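Last updated: 18/11/2022

Flerell Drying Rack, Reviewed

The Flerell is a folding rack from Sotelo with 10 rails and a steel frame. I bought mine in May and have used it most days since then.

Setup takes a minute. The legs lock with a firm click and the rack stays put on tile, though it slides a little on bare wood. Sheets need two rails each or they drag on the floor. Jeans dry overnight if you leave a gap between pairs.

The end caps are the weak point. Two came off in the first month and I glued them back. Sotelo sells spares, but only in packs of 8.

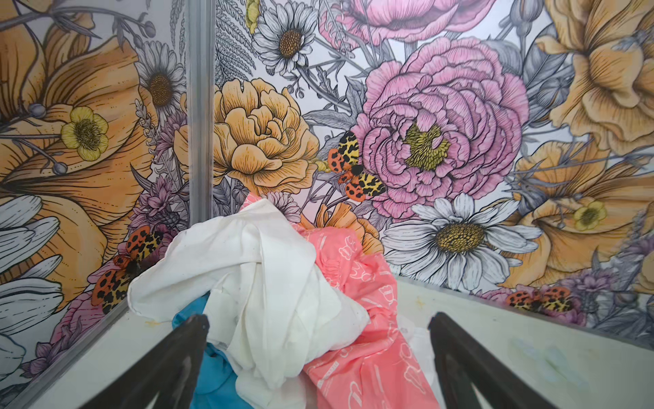
Issue 7

Small cloths in white, turquoise and salmon pink can share one rail if you fold them over once. Anything left in a pile before hanging keeps its creases, so shake it out first.

Folded, the rack fits behind a door. I would buy it again, with spare caps in the same order.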